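机器人技术应用课程讲义
第六单元 示教与遥操作：双臂柔性物体操作的数据采集

一、本单元的位置与要求

前五个单元讨论了运动学、力控制与视觉标定。自本单元起，课程转入由人向机器人传授任务的方法。学员须在本单元结束时能够独立完成一次合格的双臂示教，能够判断一条记录是否可以进入训练集，并能够用书面形式说明剔除的理由。

本单元共四学时，其中讲授一学时，实操三学时。实操在Flanau实训中心进行，每组两人，一人操作，一人记录，中途互换。未通过第三单元安全考核者不得上机，可旁听讲授部分。

二、两种示教方式

拖动示教，指操作者直接握持机械臂末端或专用手柄，带动机械臂走完任务轨迹，系统同步记录各关节角度。其优点在于操作者能直接感受到臂的重量与阻力，轨迹较为自然。其局限也较明显：双臂任务中操作者的双手均被占用，身体容易进入相机视野，造成遮挡。

遥操作示教，指操作者在主端设备上动作，从端机械臂跟随。主端可以是结构相近的小型臂，也可以是手持控制器。操作者不进入工作区域，所得图像与日后自主运行时的图像较为一致。代价是操作者对接触力的感知减弱，初学者常出现夹持过紧或下压过深的情况。

本课程的衣物任务一律采用遥操作。刚性零件的插装任务见第七单元，届时两种方式均会使用。

三、衣物任务的特点

刚性物体的状态可用位置与姿态表示，衣物则不同。同一件T恤随手放到桌上，每次形成的褶皱都不相同，领口、袖口与下摆可能被压在下层，操作者须先辨认，再决定抓取位置。因此衣物任务对示教者的要求主要在于判断的连贯性：面对相近的初始状态，应采取相近的处理顺序。

双臂配合是另一项要点。一侧夹爪固定布料，另一侧夹爪拉展，两侧的分工须在动作开始前确定。若两侧同时向外拉动而未夹稳，布料滑脱后两臂位置失去对应关系，该条记录通常无法使用。
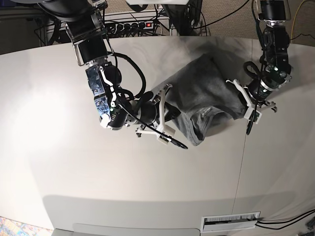
夹取布料时，指尖应沿桌面缓慢接近，接触后再闭合。夹取层数由任务决定：展平阶段一般只夹单层，对折阶段可夹双层。操作者在主端感到阻力异常时，应停止下压，将夹爪抬起后重新接近，不得以加大力度的方式完成闭合。

讲义及任务书中所称“左臂”“右臂”，一律以机器人自身为准。操作者与机器人相对而立时，左右与本人所见相反。记录员填写备注时尤须注意，往期记录中因左右混淆而退回重填的情况较多。

四、操作流程

1. 开机前检查急停按钮、线缆走向及夹爪指尖的紧固情况。线缆不得绕过活动关节形成拉紧状态。
2. 启动Baumgart采集软件，新建任务，填写组号与任务代码。
3. 主端与从端对齐。两端关节偏差未回到允许范围之前，不得接通跟随。
4. 由记录员放置衣物。放置方式按任务书中的初始状态表执行，不得为便于操作而预先整理。
5. 记录员退至黄线以外并口头确认，操作者开始录制。
6. 任务完成后，双臂回到等待位，停留两秒，结束录制。
7. 记录员当场填写结果：完成、部分完成或失败，并注明失败发生的阶段。

单条记录的时长以30秒为宜。超出者可保留，但须在备注中写明原因。每组在本单元内应提交26条有效记录，失败记录另行存放，不得删除。

五、数据质量的判定

以下情形应予剔除：录制过程中急停被触发；人体任何部位进入工作区域；相机画面丢失或时间戳中断；衣物脱离桌面后由人放回。

以下情形应予保留：一次抓取未成功、随后自行纠正并完成任务者。此类记录包含恢复动作，对训练有直接价值。操作者不应因追求动作整齐而重录。

动作停顿属于需要斟酌的一类。操作者因观察布料而短暂停顿，可以接受；因与他人交谈、查看屏幕而长时间停顿，应截去或剔除。模型会将停顿一并学习，部署时表现为无故静止。

课程所用的Famallow衣物数据集现有2,319条记录，由历届学员与实训中心共同积累，其中122条标注为含恢复动作。学员可在Zolley平台上以只读方式查阅，供判定练习使用。

六、课后作业

1. 从数据集中任选两条初始状态相近的记录，比较操作者的抓取位置与处理顺序，写出差异可能对训练产生的影响，篇幅不超过一页。
2. 整理本组的失败记录，按接近、夹取、拉展、放置四个阶段归类，并就出现最多的一类提出改进做法。
3. 阅读第七单元讲义第一节，预习导纳控制的基本参数。

作业于下次上课前经Zolley平台提交，以小组为单位，文件名须包含组号。逾期提交者按课程总则处理。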